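Home
Notebook
Purchasing
Inventory
Contact

February, entry 21
Equipment plan for the second two-arm table

Started 8:40, stopped for lunch, finished after four. Gudrun Vik wants the request in one piece this time. Last year we sent grippers, cables and table parts as separate orders and paid shipping on every one.

Where the money stands: 410 left on the small parts line. The arms come out of the capital line and Folke Solheim has to sign for those. I have not put arm prices in here. The Skestport quote has expired and Helge Haugen is getting a new one.

What I want to settle before the new quote comes in:

Arms. Same model as on table one, no mixing. We talked about a longer reach from Ebihara, but then the mounts change, and the joint limits in our config files, and the spare fingers no longer fit both tables. Sandra Pickering would still like to see the Ebihara sheet. Fine, but it doesn't hold up the order.

Fingers. The narrow pointed ones are what we run on the fruit task. Wear is on the tips. I would order spare pairs with the arms and not later. Pellcombe makes a softer pad that glues on, and Gunnel has asked them for a sample. Pads come out of small parts.

Table top. Open question, see below.

Props. Cheap, but they have to be on the list or they get bought on somebody's own card again. One basket per table, a few spares of the fruit that gets squeezed most, one plant per table. The pepper and the grapes can be shared between tables.

The setup the list is based on, basket in the middle with the cactus behind it:

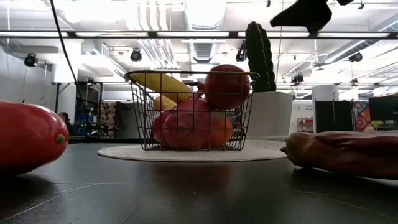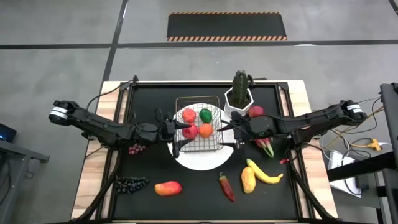 1. Table top. The black surface is scratched, with a long pale one at one corner and fainter ones elsewhere. It doesn't bother the arms. It may bother the cameras under the ceiling lights, I haven't checked. Choices are a replaceable mat on top, or a second sheet of the same and we live with it. A mat would go on small parts. Ask Helge what thickness he can take before the base heights have to be set again.

2. Frame. Light wood with black metal brackets again. Gudrun asked about aluminum profile. It costs more and we would have to redo the corner supports. My vote is wood for this one, look at profile if there is a third table.

3. Cables. There is a tangle hanging under the right arm base on table one, with the yellow-orange extension connector in it. For the new table I want cable tray and a fixed power strip on the list from the start. Helge says tray is a half-day job if it goes on before the arms and a full day after.

4. Controller and power. Skevesix sells the power supply on its own or as a kit with the stop button. Take the kit. We bought them separately for table one and the plugs didn't match.

5. Floor space. Needs measuring. Sandra thinks a second table fits if the cart moves. I think it fits but you won't get a chair past it. Tape it out on the concrete before anyone signs.

6. Lead time. Skestport said 9 weeks on the old quote. If that holds and Folke signs this month, we can build the frame and run the tray while we wait. If it is longer, ask whether they will ship one arm first. One arm is enough to check the mounts.

Not on this list: new cameras, a bigger bench for the computers, anything for the demo corner. Gudrun has those on her own sheet.

To do
Helge: new quote, mat thickness
Gunnel: pad sample, price per pair
Sandra: tape out the floor, send me the Ebihara sheet
Me: count spare fingers in the drawer, write up items 1 to 4 for Folke

4:20, Gunnel back from the phone. Pellcombe has a minimum order of 9 pairs on the pads. Still inside small parts if we skip the mat. Leaving both on until Helge answers.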